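打印本页 | 通过电子邮件发送

机器人技术基础课程 参观实习报告

报告题目:Rustham自动化实验室开放日参观与演示记录
提交日期:2026年8月6日

一、参观背景

本学期的机器人技术基础课要求每个小组完成一次校外参观,并写一份书面报告。我们小组选的是Rustham自动化实验室的开放日。报名在6月就结束了,我们是通过课程老师统一登记的,参观时间安排在暑期实习的第二周。选这里的原因比较简单:一是离学校近,坐公交不用换乘;二是开放日的说明里写了有机械臂推移物体的现场演示,和我们课上刚学过的末端执行器、接触运动这两章对得上。

出发前老师给了我们一张提纲,要求记录三方面内容:设备布置、任务流程、现场人员的讲解。报告按这个提纲来写,顺序上做了一点调整。

二、实验室概况

接待我们的是实验室工程师Trudy Ruddock。她先在门口讲了安全规定:不能越过地上的黄线,机械臂通电时不能把手伸进工作区,背包统一放在走廊的柜子里。之后她介绍了实验室的分区。整个实验室分成两个区,外侧是Resow工位,做桌面操作类的任务;里侧是Perić工位,主要做装配和拧紧。Perić工位当天正在调试,我们只在玻璃外面看了几分钟,没有听到详细讲解,所以这份报告主要写Resow工位。

Resow工位用的控制软件叫Skurkell,是实验室自己写的。屏幕左边是任务列表,右边是关节角度和末端位置的实时曲线。Ruddock工程师说这套软件最早只有记录数据的功能,后来才加上任务编排和急停日志。我们问能不能拿到软件的说明书,她说目前只有内部文档,还没有整理成对外的版本。

三、演示内容

演示由研究助理Ataahua Rakena操作。任务是在一块木板上推动小积木,操作指令用普通的句子给出,比如“把红色的星形移到绿色圆柱旁边”。她说这类任务看起来像玩具,难点在于工具只有一根杆,没有手指,不能抓,只能推。推的时候接触点偏一点,积木就会转,转了以后后面的每一步都要重新算。

工作台面是蓝色的,上面有成排的圆孔,木板平放在台面上。课上老师讲过,带孔的台面便于固定夹具和重复定位,这次算是看到了实物。

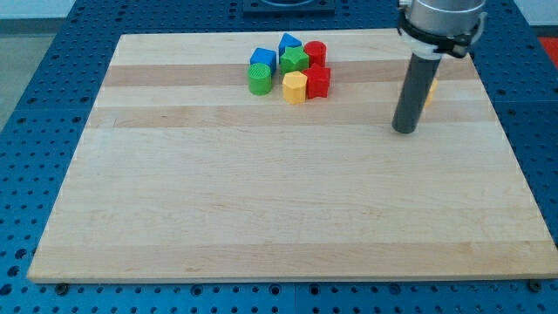

照片:本组拍摄 / 机器人技术基础课程

木板上的积木有蓝、绿、红、黄几种颜色,形状有立方体、三棱柱、圆柱、六棱柱和五角星。拍照时大部分积木紧挨在一起,深灰色的杆停在积木右侧,杆头离板面很近。Rakena说积木挤成一堆的情况是比较难处理的,因为推其中一块,旁边的几块也会跟着动。要把中间那块绿色星形单独弄出来,得先从外圈一块一块往外拨,不能直接推。

我们也注意到杆的末端是圆头。有同学问为什么不用平头,Rakena的回答是圆头和积木侧面基本是点接触,方向比较好控制;平头接触面大,推直线时稳,但换方向时容易卡在两块积木之间。她还说他们试过在杆头外面套一层软胶,摩擦力是大了,可是收回的时候会把积木带偏,后来就取下来了。

关于任务数据,她介绍说目前这个工位已经积累了2000多条操作记录,每条都包含指令文字、机械臂轨迹和图像。记录里有成功的也有失败的,失败的不删,单独做标记。我们原来以为失败的数据没有用,她解释说训练时需要知道什么样的推法会把积木推散,或者推到板子边上够不着。

四、动手环节

演示之后是动手环节,每个小组可以用手柄控制机械臂推积木。我们组6个人,每人有2分钟。手柄的左摇杆控制前后左右,高度由软件锁定,不用我们管。

实际操作比看上去难。主要的问题有以下几点。

第一,视角。人站在黄线外面,看积木是斜的,前后距离判断不准,经常以为杆已经碰到积木,其实还差一点。后来改看屏幕上的画面,情况好一些。

第二,速度。摇杆推得稍重,杆走得就快,碰到积木时会把它撞开。组里第一个操作的同学把黄色积木撞到了木板边缘,最后由Rakena暂停机械臂后用手放回。

第三,旋转。推星形的时候很难让它走直线,杆顶在两个角之间的凹处时比较稳,顶在尖角上就会转。圆柱不怕转,但容易从杆旁边滑走。

六个人里有两个人在规定时间内完成了指定的任务,即把一块积木从一堆里分出来并推到指定位置。其余的人要么超时,要么把别的积木也带走了。

五、提问与讨论

问答时间不长,我们整理了几个和课程内容有关的问题。

关于坐标标定:Ruddock工程师说每次移动木板或者相机之后都要重新标定,方法是让杆头依次走到板上的几个已知点,再和图像中的位置对应。这和我们第四次实验做的手眼标定原理一样,不过我们用的是棋盘格。

关于安全:机械臂设有力矩限制,杆头碰到硬物超过设定值就会停。我们问设定值是多少,她说不同任务不一样,推积木时设得比较低。

关于语言指令:Rakena说目前颜色和形状的说法识别得比较好,位置的说法差一些,例如“稍微往左一点”这样的句子,不同的人理解的距离就不同,标注的时候也经常有分歧。

六、收获与不足

通过这次参观,我们对接触类操作有了比较具体的认识。课本上讲推移时一般只画一个物体,摩擦均匀,受力清楚。现场的情况是多个物体互相挨着,木板表面也有纹理,结果和理论计算有差别。另外,我们对末端执行器的选择也有了新的理解,工具简单不代表任务简单。

不足之处有两点。一是我们事先没有准备好记录表,动手环节每个人的完成时间只凭印象,没有准确数据,因此报告里没有做统计。二是对Skurkell软件的界面只做了简单的文字记录,有些参数名称没有抄全,已经请老师代为向实验室询问,收到答复后补在附录里。

下学期的课程设计,我们组打算在学校的小型机械臂上做一个简化的推移实验,先用一块圆柱和一块立方体,比较两种形状在同样推速下的偏移量。杆件准备自己用3D打印做,圆头和平头各做一根。

打印本页 | 通过电子邮件发送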